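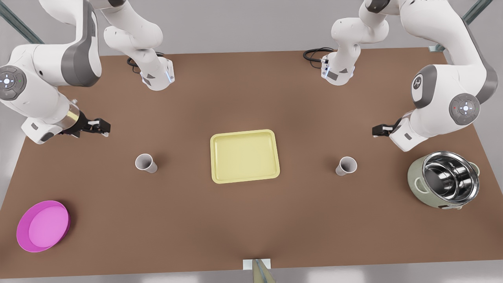
Department of Mechanical and Control Engineering, Robotics Teaching Laboratory

Course handout 4: Setting up and looking after the two-arm cell
Prepared by Daichi Takagi. Revised May 2, 2023.

The lab cell is called Iven. The simulated copy uses the same joint names, the same grippers and the same table frame, so everything in sections 1 to 3 is done in simulation first. Section 4 applies to the hardware only.

1. Naming

Left and right always mean the robot's left and right. The arms are based at the far side of the table, so in the default view the right arm is on the left of your screen. Most wrong commands in the April reports came from mixing these up. Write "R" and "L" in your logs and leave screen directions out.

2. Loading the cup task

Start the simulator and load the Nuttall scene file. You should have the tray near the center of the table with a cup to either side of it, the pot at the table's edge by the left arm's gripper, and the magenta plate in the near corner on the right arm's side. Both cups are on their sides. The open mouths point away from each other, up the table, and your grasp pose has to allow for that. A grasp planned for an upright cup will put a finger through the wall.

The pot is loaded without its lid. The L gripper starts just above it, so the first L waypoint must be a lift. Do not command a straight move to the cup from the start pose.

3. Checking the arms before a run

a. Read all joint angles and compare them with the start pose in the scene file.
b. Open and close each gripper once, clear of the cups.
c. Move each wrist joint five degrees and back.
d. Check the table frame. The origin is at the front mounting bracket, with x toward the arm bases.
e. Save the log under your group name.

If a joint reads outside its limit after loading, reload the scene. Editing the angle by hand leaves the old contact state in place and the gripper will jump on the first command.

4. Care of the real cell

Power down at the controller before touching a cable. Look at the coil behind each base and make sure it can't reach the first joint through its full turn. Wipe the finger pads with a dry cloth. Check the base bolts with the torque wrench from drawer 71 and sign the sheet.

Each arm is due for service every 3000 hours. At the last reading R stood at 1135 hours since service. L is close to its limit, so keep L runs short until Minoru Hirano has changed the wrist seal.

5. To hand in

One log from section 3, and a waypoint list for placing both cups on the tray. Groups that used Milto for planning should attach the planner settings as well. Submit to the course folder before the next lab session.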